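[cell-practice] Re: Draft 3 of the tabletop handling guide, comments by Friday

Share (2) | 3 replies in this thread

On Friday the Denness group wrote:

> We think draft 3 is close to final. Section 2 now asks every site to
> clear the table of anything not named in the task sheet, and to log
> each item with its weight and surface type. The full checklist has 44
> entries. Staliscombe has been using it and reports no trouble. We
> would like to call this good practice and stop tinkering.

I'm not ready to sign off on this, and "reports no trouble" doesn't move me much. No trouble compared to what? Did Staliscombe run a single session without the checklist, or with a shorter one? If they did, I'd like to see the logs. If they didn't, all we know is that people can fill in a form.

My bigger problem is with the 44 entries. I went through them with a pencil and found 32 I could answer without looking up from my chair. "Is the work surface suitable?" Suitable for what? Any operator at the end of a shift will tick that box. A rule that can be ticked from the parking lot shouldn't be in the guide.

The entries I'd keep are dull ones. Where do the hands rest before a run starts, and how far from the nearest item? Which items can roll? Which ones fold or pinch? Where do the cables go, and who walks there? Draft 3 gives cables one line, and it's in the appendix. It gives surface type most of a page.

I also don't buy the clear-table rule. Cidley argued for it last time on the grounds that fewer items means fewer surprises. Fine, but the whole point of the work is a hand that copes with a table somebody has been using. Ours has a toy block up front, with a plush chick, a pear, a sponge, a snack bar and a ladle farther back, plus a folding stand. Under section 2 as written, if the sheet says "pick up the block," we'd have to take all the rest away and then claim a result that means very little.

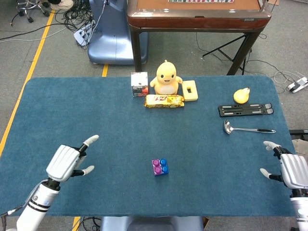
Diệp's comment on the earlier draft was that clutter is fine so long as it's written down before the run, and that the guide should ask for the layout and leave the choice of items to the site. I could live with that wording. It still needs a line on who is allowed to change the layout between runs, or we'll be arguing over that by February.

So, for the record: no to section 2, no to the appendix as it stands, yes to the stop-button text, which is better than it was. Cut the list down to what an operator has to look at the table to answer and send it around again.

---
This site uses cookies to remember your reading settings. Accept | Manage

Recent in this list:
- Draft 2 of the tabletop handling guide: collected comments
- Cables and walkways, again
- Cidley: case for a clear table
- Who signs the run log?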